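27/02/2023

Back at Brestwood by nine. The heating in the corridor has packed up again, so I kept my coat on until the second cup of coffee. Post was one invoice from Skamby for cable clips (paid) and a reminder from Fahmy that they want our report on chores before the end of March. They ask one question in four different ways, and it comes down to whether a machine can do the small jobs in a staff kitchen yet. Clear the table, put out the cups, pour a drink, wipe up after.

My own answer after this winter is still no, or some of it, slowly. I wrote that down in the draft and then took it out again, as Fahmy are paying by the page.

We are on drinks this week. Two bottles, two light blue paper cups, a dark tray for them to stand on. Elmarie Khumalo drew up the list of tasks and I think it is a good one, although she has put pouring before unscrewing, and I would do it the other way about. A cap is a nasty little thing. You have to hold the bottle hard enough that it doesn't spin and softly enough that the sides don't give, and I get it wrong myself with the cheap water from the garage.

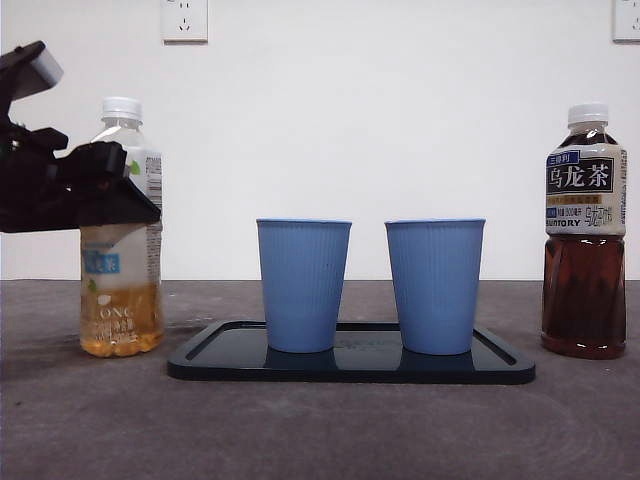
I spent an hour before lunch on the wording for bottles. A full one and a nearly empty one are two separate jobs as far as the arm is concerned. The full one is heavy and stiff. The other is light, tips over if you brush against it, and the sides buckle. Then there is clear plastic, which cameras have never liked. A label helps a good deal, and I have said so in section 7. I have also said that a paper cup is the worst thing in any kitchen, because there is almost nothing to it. A mug would be kinder, but people at work drink out of paper cups, so paper cups it is.

Lunch was soup. Rang the dentist, no answer.

In the afternoon I went through the price question. Dikano quote 3,930 for the cheaper arm, without the table or the fitting, and I tried to work out what that would mean for an ordinary office with 27 staff. It doesn't come out well. Somebody on the late shift can clear a kitchen in the time it takes to find the plug. Where I do see it working is in a place with the same job over and over, say a canteen hatch, with the same cup and the same bottle set down in the same spot. Homes are further off. My kitchen at home has never looked the same two days running.

Read the draft out over the phone at four, all of the drinks part.

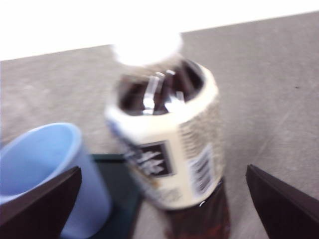 Catarina Magalhães thought I was being too hard on it. She said her mother can't open a bottle at all now with her hands as they are, and wouldn't mind waiting ten minutes for a glass of something if it meant not having to ring a neighbour. Speed was an office worry, she said, and I should put the two cases in separate chapters. She also wanted the word "chore" out of the title.

I think she is right about the chapters. I have left the title alone for now. Moved the bit about caps up to the front and started a new page headed Homes, which has two lines on it so far.

Left at six. Need milk, and new batteries for the torch.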